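Setting up a shared print queue on the Turthorpe network

Applies to staff laptops and lab workstations. Allow ten minutes per machine. You need a local administrator account and the 401 driver package from the software share.

1. Open the print manager and remove any entry beginning with Zirkow. Old entries hold the previous server address and will block the new queue.

2. Install the 401 package. Accept the default folder. Do not tick "Install monitoring tools".

3. Add a printer by address. Enter the host name vuvach and port 3023. Leave the queue name in lower case.

4. Set paper to A4 and duplex to long edge. Colour is off by default and is charged to the project code when switched on.

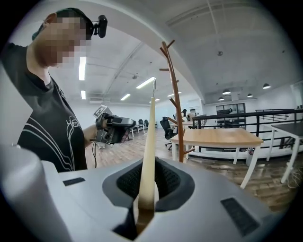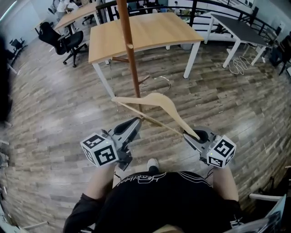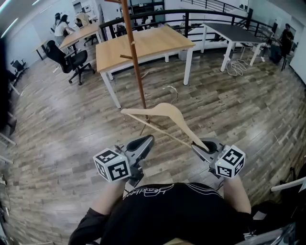
Workshop and Systems Team, Turthorpe

5. Print a test page. If the job stays at "Waiting", check the port first. The old queue used 3000, and some machines restore it after an update.

6. Enter your project code when prompted. The code is stored for the session only.

Limits

A single job may not exceed 2000 pages. Split longer jobs by chapter. Jobs left unreleased are deleted at midnight.

Known faults

Error 12: driver mismatch. Repeat steps 1 and 2, then restart.
Blank pages from PDF files: select "Print as image" under Advanced.
Queue visible but greyed out: account not in the print group. Ask Amber Nuttall to add it.

Changes to this page go to Jianhua Fu. Port table last checked in December.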